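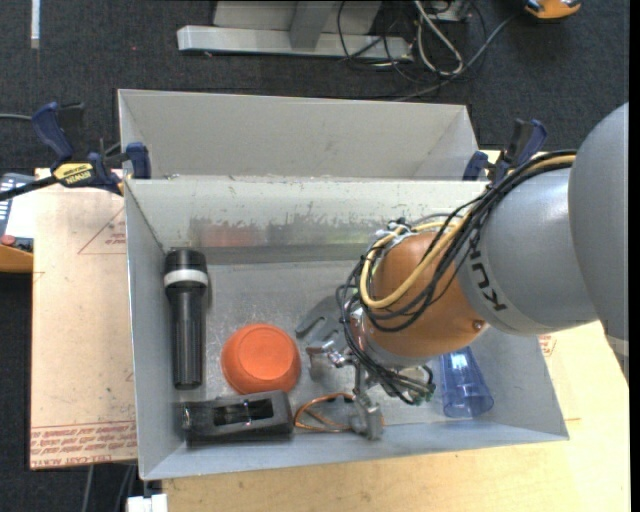 The front bin at the Lenesik packing room, with a black flashlight and an orange bowl on the bottom.

Home | About Kivlow | Open calls | Contact

Call for participants: bin sorting and packing study, spring round

Do you like putting things in order? Are you the person in your household who packs the car, or who gets handed the junk drawer twice a year? We would love to have you with us at Lenesik this spring!

Kivlow is looking for people to take part in a paid study on how everyday objects get sorted, placed and packed into open bins. The objects are the kind you have at home - flashlights, bowls, kitchen tools, small hardware - and the bins are plain gray metal ones with high sides and a floor that has picked up plenty of scratches over the years. You will be given a mixed load and a short goal ("everything from the kitchen in the rear bin", for instance) and after that it's up to you. Some people start with the biggest thing, some line everything up along a wall first, and one person last January turned every single bowl upside down before touching anything else. We learned a lot from that session.

What you'll do

Each session runs two hours, with a break in the middle and decent coffee. You sort and pack several loads, then sit down with one of us and talk through the choices you made. What did you put down first? Which shapes annoyed you? Long handles and round bowls get strong opinions, and we want all of them.

You would come in for 5 sessions, mornings starting at 9:30 or afternoons starting at 1:30. Pay is $530 for the full set, sent after your last session. Parking behind the Gristanico building is free for participants.

Who can apply

- Adults 18 and over
- Comfortable standing for most of an hour at a time (stools are available, just ask)
- Able to reach down into a bin and lift light household items
- Willing to have your voice recorded during the talk at the end

No experience needed. We've had warehouse packers, retired teachers and a florist, and they all went at it differently, which made it so much fun to listen to. Left-handed people, please do apply - we are short on you!

How to apply

Fill in the form on our Open calls page, or pick up a paper copy at the front desk of the Ndung'u Library, next to the notice board. Tell us in a few lines about the last thing you packed or sorted and how you went about it. A suitcase, a toolbox, a kitchen cupboard, anything is fine. Applications close at the end of March at 5 p.m., and everyone who writes to us gets a reply.

14 shares | 3 comments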